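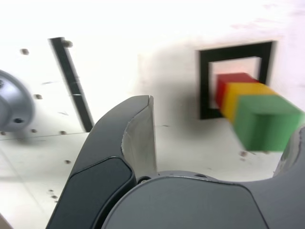
Depot charging for two electric rigids, what would you do differently?

Forum: Commercial Vehicles > Light and Medium Rigid > Electric

hubcap_dan
Wednesday, November 19, 2025

We run a mixed fleet out of Curmont, mostly parcels and some palletised freight. The boss has signed for 2 Arar electric rigids, due in June. I've been told to sort out the charging and I'd like to hear from people who have already done it.

Site has an older switchboard and the forklift chargers are on it already. Trucks would be home by late afternoon and out again before daylight. Longest run is to the coast and back, everything else is metro.

Two quotes so far. One is for a DC unit shared between both trucks, the other is for an AC unit per bay. The DC quote needs a supply upgrade and the AC one doesn't. Leaning towards AC but the sales rep reckons I'll regret it.

gravelrash
Of course he does, he's selling the DC unit. If they sit overnight you don't need it. Ours have been on AC since we got them and the only time it hurt was when a driver forgot to plug in.

tarp_and_chain
Disagree with gravelrash. AC is fine until you want to run a second shift, then you've got a truck parked up at lunchtime with a flat battery and nothing you can do about it. Get the supply upgrade done while the boss is in the mood to spend. Ask your network distributor for the lead time now, before you sign anything with the installer. Ours took longer than the trucks did.

Binta Lawal
Check what the trucks will accept on AC before you go any further. The onboard charger is an option on some builds, and if yours were ordered without it the whole argument is over. It should be on the build sheet.

hubcap_dan
Good point Binta. Build sheet says "OBC std" and then a part number. I'll ring the dealer and get it in writing.

No second shift at the moment. It gets talked about every Christmas and never happens.

Mattes Rieger
I do the electrical side for a couple of transport yards. A few things from jobs I've been on:

Load management matters more than the size of the charger. We fitted Truvo on one site and it holds the trucks back while the forklifts are charging, then lets them have the lot after 7 pm. No supply upgrade needed. The software is clunky and you'll want someone at the depot who can log in and override it.

Run bigger conduit than you need. Trenching through a truck hardstand is the dear part and you don't want to do it twice.

Look at where the charge port is on the truck and how your drivers park. I've seen bays marked out nose-in for trucks with the port at the rear quarter, and the cable dragged across the concrete every night.

gravelrash
Agree on the conduit. Not sold on Truvo. Place down the road had it and it dropped out whenever the internet did. A timer would do the same job for two trucks.

Mattes Rieger
It should fall back to a set limit if the connection drops. If it stopped altogether it wasn't commissioned properly. A timer works, but it doesn't know what the forklifts are doing.

tarp_and_chain
Has anyone used Shim for this? We got a price from them and it was a fair bit cheaper, but it's a monthly fee per charger.

Binta Lawal
We trialled it for 6 months. Reporting was good, support was slow to answer. We didn't renew, mainly over the fee.

On the coast run, don't plan it at 100 per cent battery with nothing in reserve. Do it loaded, in summer, with the air con going, and see what's left when you get back.

hubcap_dan
Dealer rang back. The onboard charger is fitted to both and the port is behind the cab on the kerb side, so I'll have to re-mark the bays.

Plan for now is AC in each bay, load management priced separately, and spare conduit to the board so a DC unit can go in later. Still have to convince the boss to pay for the conduit.

tarp_and_chain
Fair enough. I'd still ring the distributor about the upgrade. Costs nothing to ask.

hubcap_dan
Form's in, waiting to hear back from them.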